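How to run a hands-on table at a robot open day

By the Girico workshop blog
Posted in August

I've now done two of these open days at Brongate, and the second one went so much better than the first that I thought I'd write down how we set it up. If you've got an arm, a gripper and a roomful of curious people coming through the door, maybe this will save you some bother.

We had 172 visitors through (I was on the clicker, so I'll stand by that), and most of them wanted the same thing, which was to see the robot pick up something they recognised. They were very polite about the slides and then asked when the arm was going to do something!

Step 1: Pick everyday objects

Last year we used foam cubes. They're easy to grip and deadly dull to watch. This time I went round the house with a carrier bag and came back with a wallet, a sponge, a TV remote, a bunch of keys and a paperback. Pick things that differ in how they squash. A remote is easy. Keys are horrible, and people love watching you try.

Do leave anything precious at home. The Esis team brought a very nice fountain pen and spent the whole afternoon hovering over it.

Step 2: Set the grip before anyone arrives

Do this with the doors shut and a cup of tea. Close the fingers slowly on each object, stop when it holds, then lift it a little way and give it a gentle wobble with your finger (arm stopped, please). If it slides, go up one notch. I write the setting on a sticky label and put it on the object's box, so whoever takes over after lunch isn't guessing.

Our controller goes up in steps of 10. The sponge was happy with 20 and the paperback needed quite a bit more, but your numbers will be different from mine, so don't copy them.

Step 3: Give the arm a job with a wall in it

Picking a thing up and putting it down again is fine for the first minute. What kept people at our table was bringing the object up against something flat and holding it there, without squashing it or letting it skid off. It's a lovely way to talk about touch, too, as everybody has pressed a poster to a wall with one hand while hunting for the tape with the other.

Go in slowly for the last little stretch. Soft things with a bit of give, such as a wallet, are kinder to learn on than anything rigid. I'd keep the card sleeve facing out where the crowd can see it, mostly for fun: the mint-green one we used has a dark VIP card in it, and I was asked all day what it got you into.

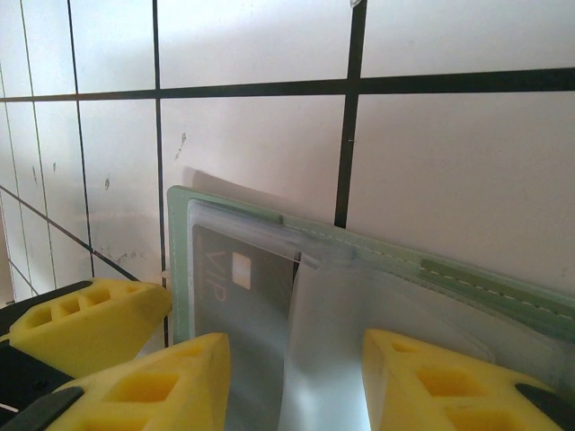
Step 4: Let visitors have a go

Put a mark on the floor where people stand, and keep one of your own lot on the stop button the whole time. Two minutes each is plenty. We ran ours from a Stöcker hand controller with nearly everything switched off except up, down, open and close, and even the smallest visitors got the hang of it.

If someone drops the object, cheer. We did, and the shy ones came forward much quicker after that.

Step 5: Keep a tally

We had 111 goes at the table by closing time, and I wrote down which object each person chose. The keys won by miles. I'd have put money on the remote. Next year I'm bringing a second set of keys and a bigger box for the labels, and I'm starting the grip checks an hour earlier.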